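Print this entry | E-mail this entry

12 September 2024

Today I was at the Clenham room from nine in the morning, and my right wrist knows it. We made 180 demonstrations, which is the biggest day I had since I joined the project. I write this with the left hand holding the cup of tea and the right hand typing slowly.

The work is simple to explain and difficult to do well. I take the hand gripper, I press the button, I do one small task from the start to the finish, I press the button again. One demonstration must be shorter than 30 seconds. Then I put the things back, but never in exactly the same place, and I begin again. The policy will learn from all of it, also from my bad habits, and this is what I think about when I am tired. In the first weeks I always came to the object from the right side. I did not notice it until we trained on my data and the arm in Kutbridge did the same thing, even when the right side was blocked. It was like hearing my own accent in a recording.

So now I have a list on paper. Before each group I read from it: come from the left, come from high, come slowly, turn the wrist early, turn the wrist late. It makes me look a little foolish when I stand there reading to myself, but the data from the last two weeks is much better.

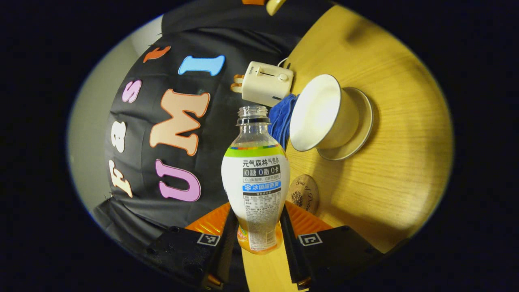

After lunch I had a problem with the bottles. A clear bottle is hard for me, because the fingers can close on it and I feel it is good, and then in the replay I see that it turned a little while I lifted it. I asked myself if these should be kept. The written rule from Zirninar says that a grasp which slips and is corrected is a good example, and a grasp which slips and is not corrected is a failure. But what is it when it slips and it does not matter? I kept them and marked them with a note. I will ask about it at the next call.

From the 180 I had to throw away 19. Most of them were lost tracking, when I moved too fast and the map could not follow. In 4 of them I simply forgot to press the button at the end, so the recording continues while I walk to the shelf and look for my pencil. I watched one of these until the end and felt a bit ashamed of how much time I need to find a pencil.

I also want to write down something about speed, before I forget. When I do the task slowly, the recording looks clean, but the learned motion becomes shy, it stops before the object and waits. When I do it at my normal kitchen speed, the motion is more sure, and the tracking suffers. I believe the right speed is the one I use when I am a guest in another person's house. I tried to keep this in my mind the whole afternoon and it helped me more than the numbers in the guide.

The Galli upload was slow again. It was still copying when I locked the door, so I left the laptop on and put a paper on it asking people not to close the lid. Tomorrow I must check that every file arrived before I clear the card. I must also charge the second battery, which I said yesterday too.

In November we should change to tasks with two hands. I am curious about it and also a little afraid for the left wrist. I bought a warm cream for the right one on the way home and it smells strongly of mint, so now the tea tastes of mint too.

Last updated: 12 minutes after posting

Print this entry | E-mail this entry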